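Print this page | E-mail this page
Search reports Go

Student Robotics Club, laundry sorting project
Progress report to the Kirura grant office
June 26, 2021
Prepared by Tatu Shirima, club adviser

Short one this time, we are in the middle of testing. Full budget sheet comes in July.

Where we are. Both arms mounted and talking to the same computer. Task is still the one in the proposal: take mixed clothes off the table, put each piece in the correct bin. Students picked the sorting rule themselves (by color, for now). Cuypers team writes the control code, Bremaren team does the training runs and keeps the log. Team names are theirs, don't ask. 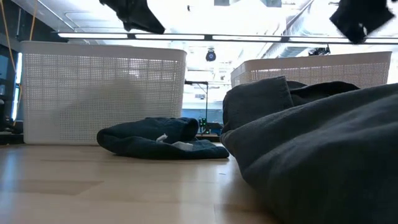
Spending to date is $2109. Most of that went to cables, brackets and a replacement motor for the left wrist. The second motor order is still out. I've asked for a delivery date twice and will forward it when I have it.

Training runs. We have nearly 60 logged that are good enough to keep. Target was higher but we lost 3 sessions to a bad power supply and then exams. Small flat pieces go fairly well. Big heavy ones are the problem, the gripper takes hold of one layer and the rest drags. Students want to try having the second arm come in and lift from underneath. Cuypers has a first version of that, not tested enough to report numbers.

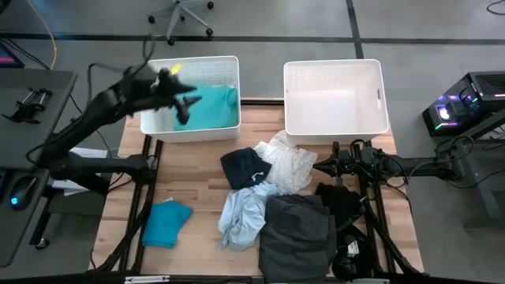
Sorting logic is the other half of the work. Color calls are okay under the room lights except for the darks. Navy, black and dark gray all on the table together is the mix the program confuses most, so Bremaren is now recording extra runs with just those. Teal gives no trouble and goes in the left bin. Light colors are fine too, once the shirt isnt bunched up.

Attendance steady. We added 5 new members after the spring open house, two of them are already running sessions with an older student next to them. Safety sheet signed by everyone.

Next: finish the darks, test the two-arm lift, get ready for the Clonia student showcase. We'd like to move the leftover travel money into spare gripper fingers, small amount, form is attached. Need a yes or no from you befor we register.

T. Shirima

Print this page | E-mail this page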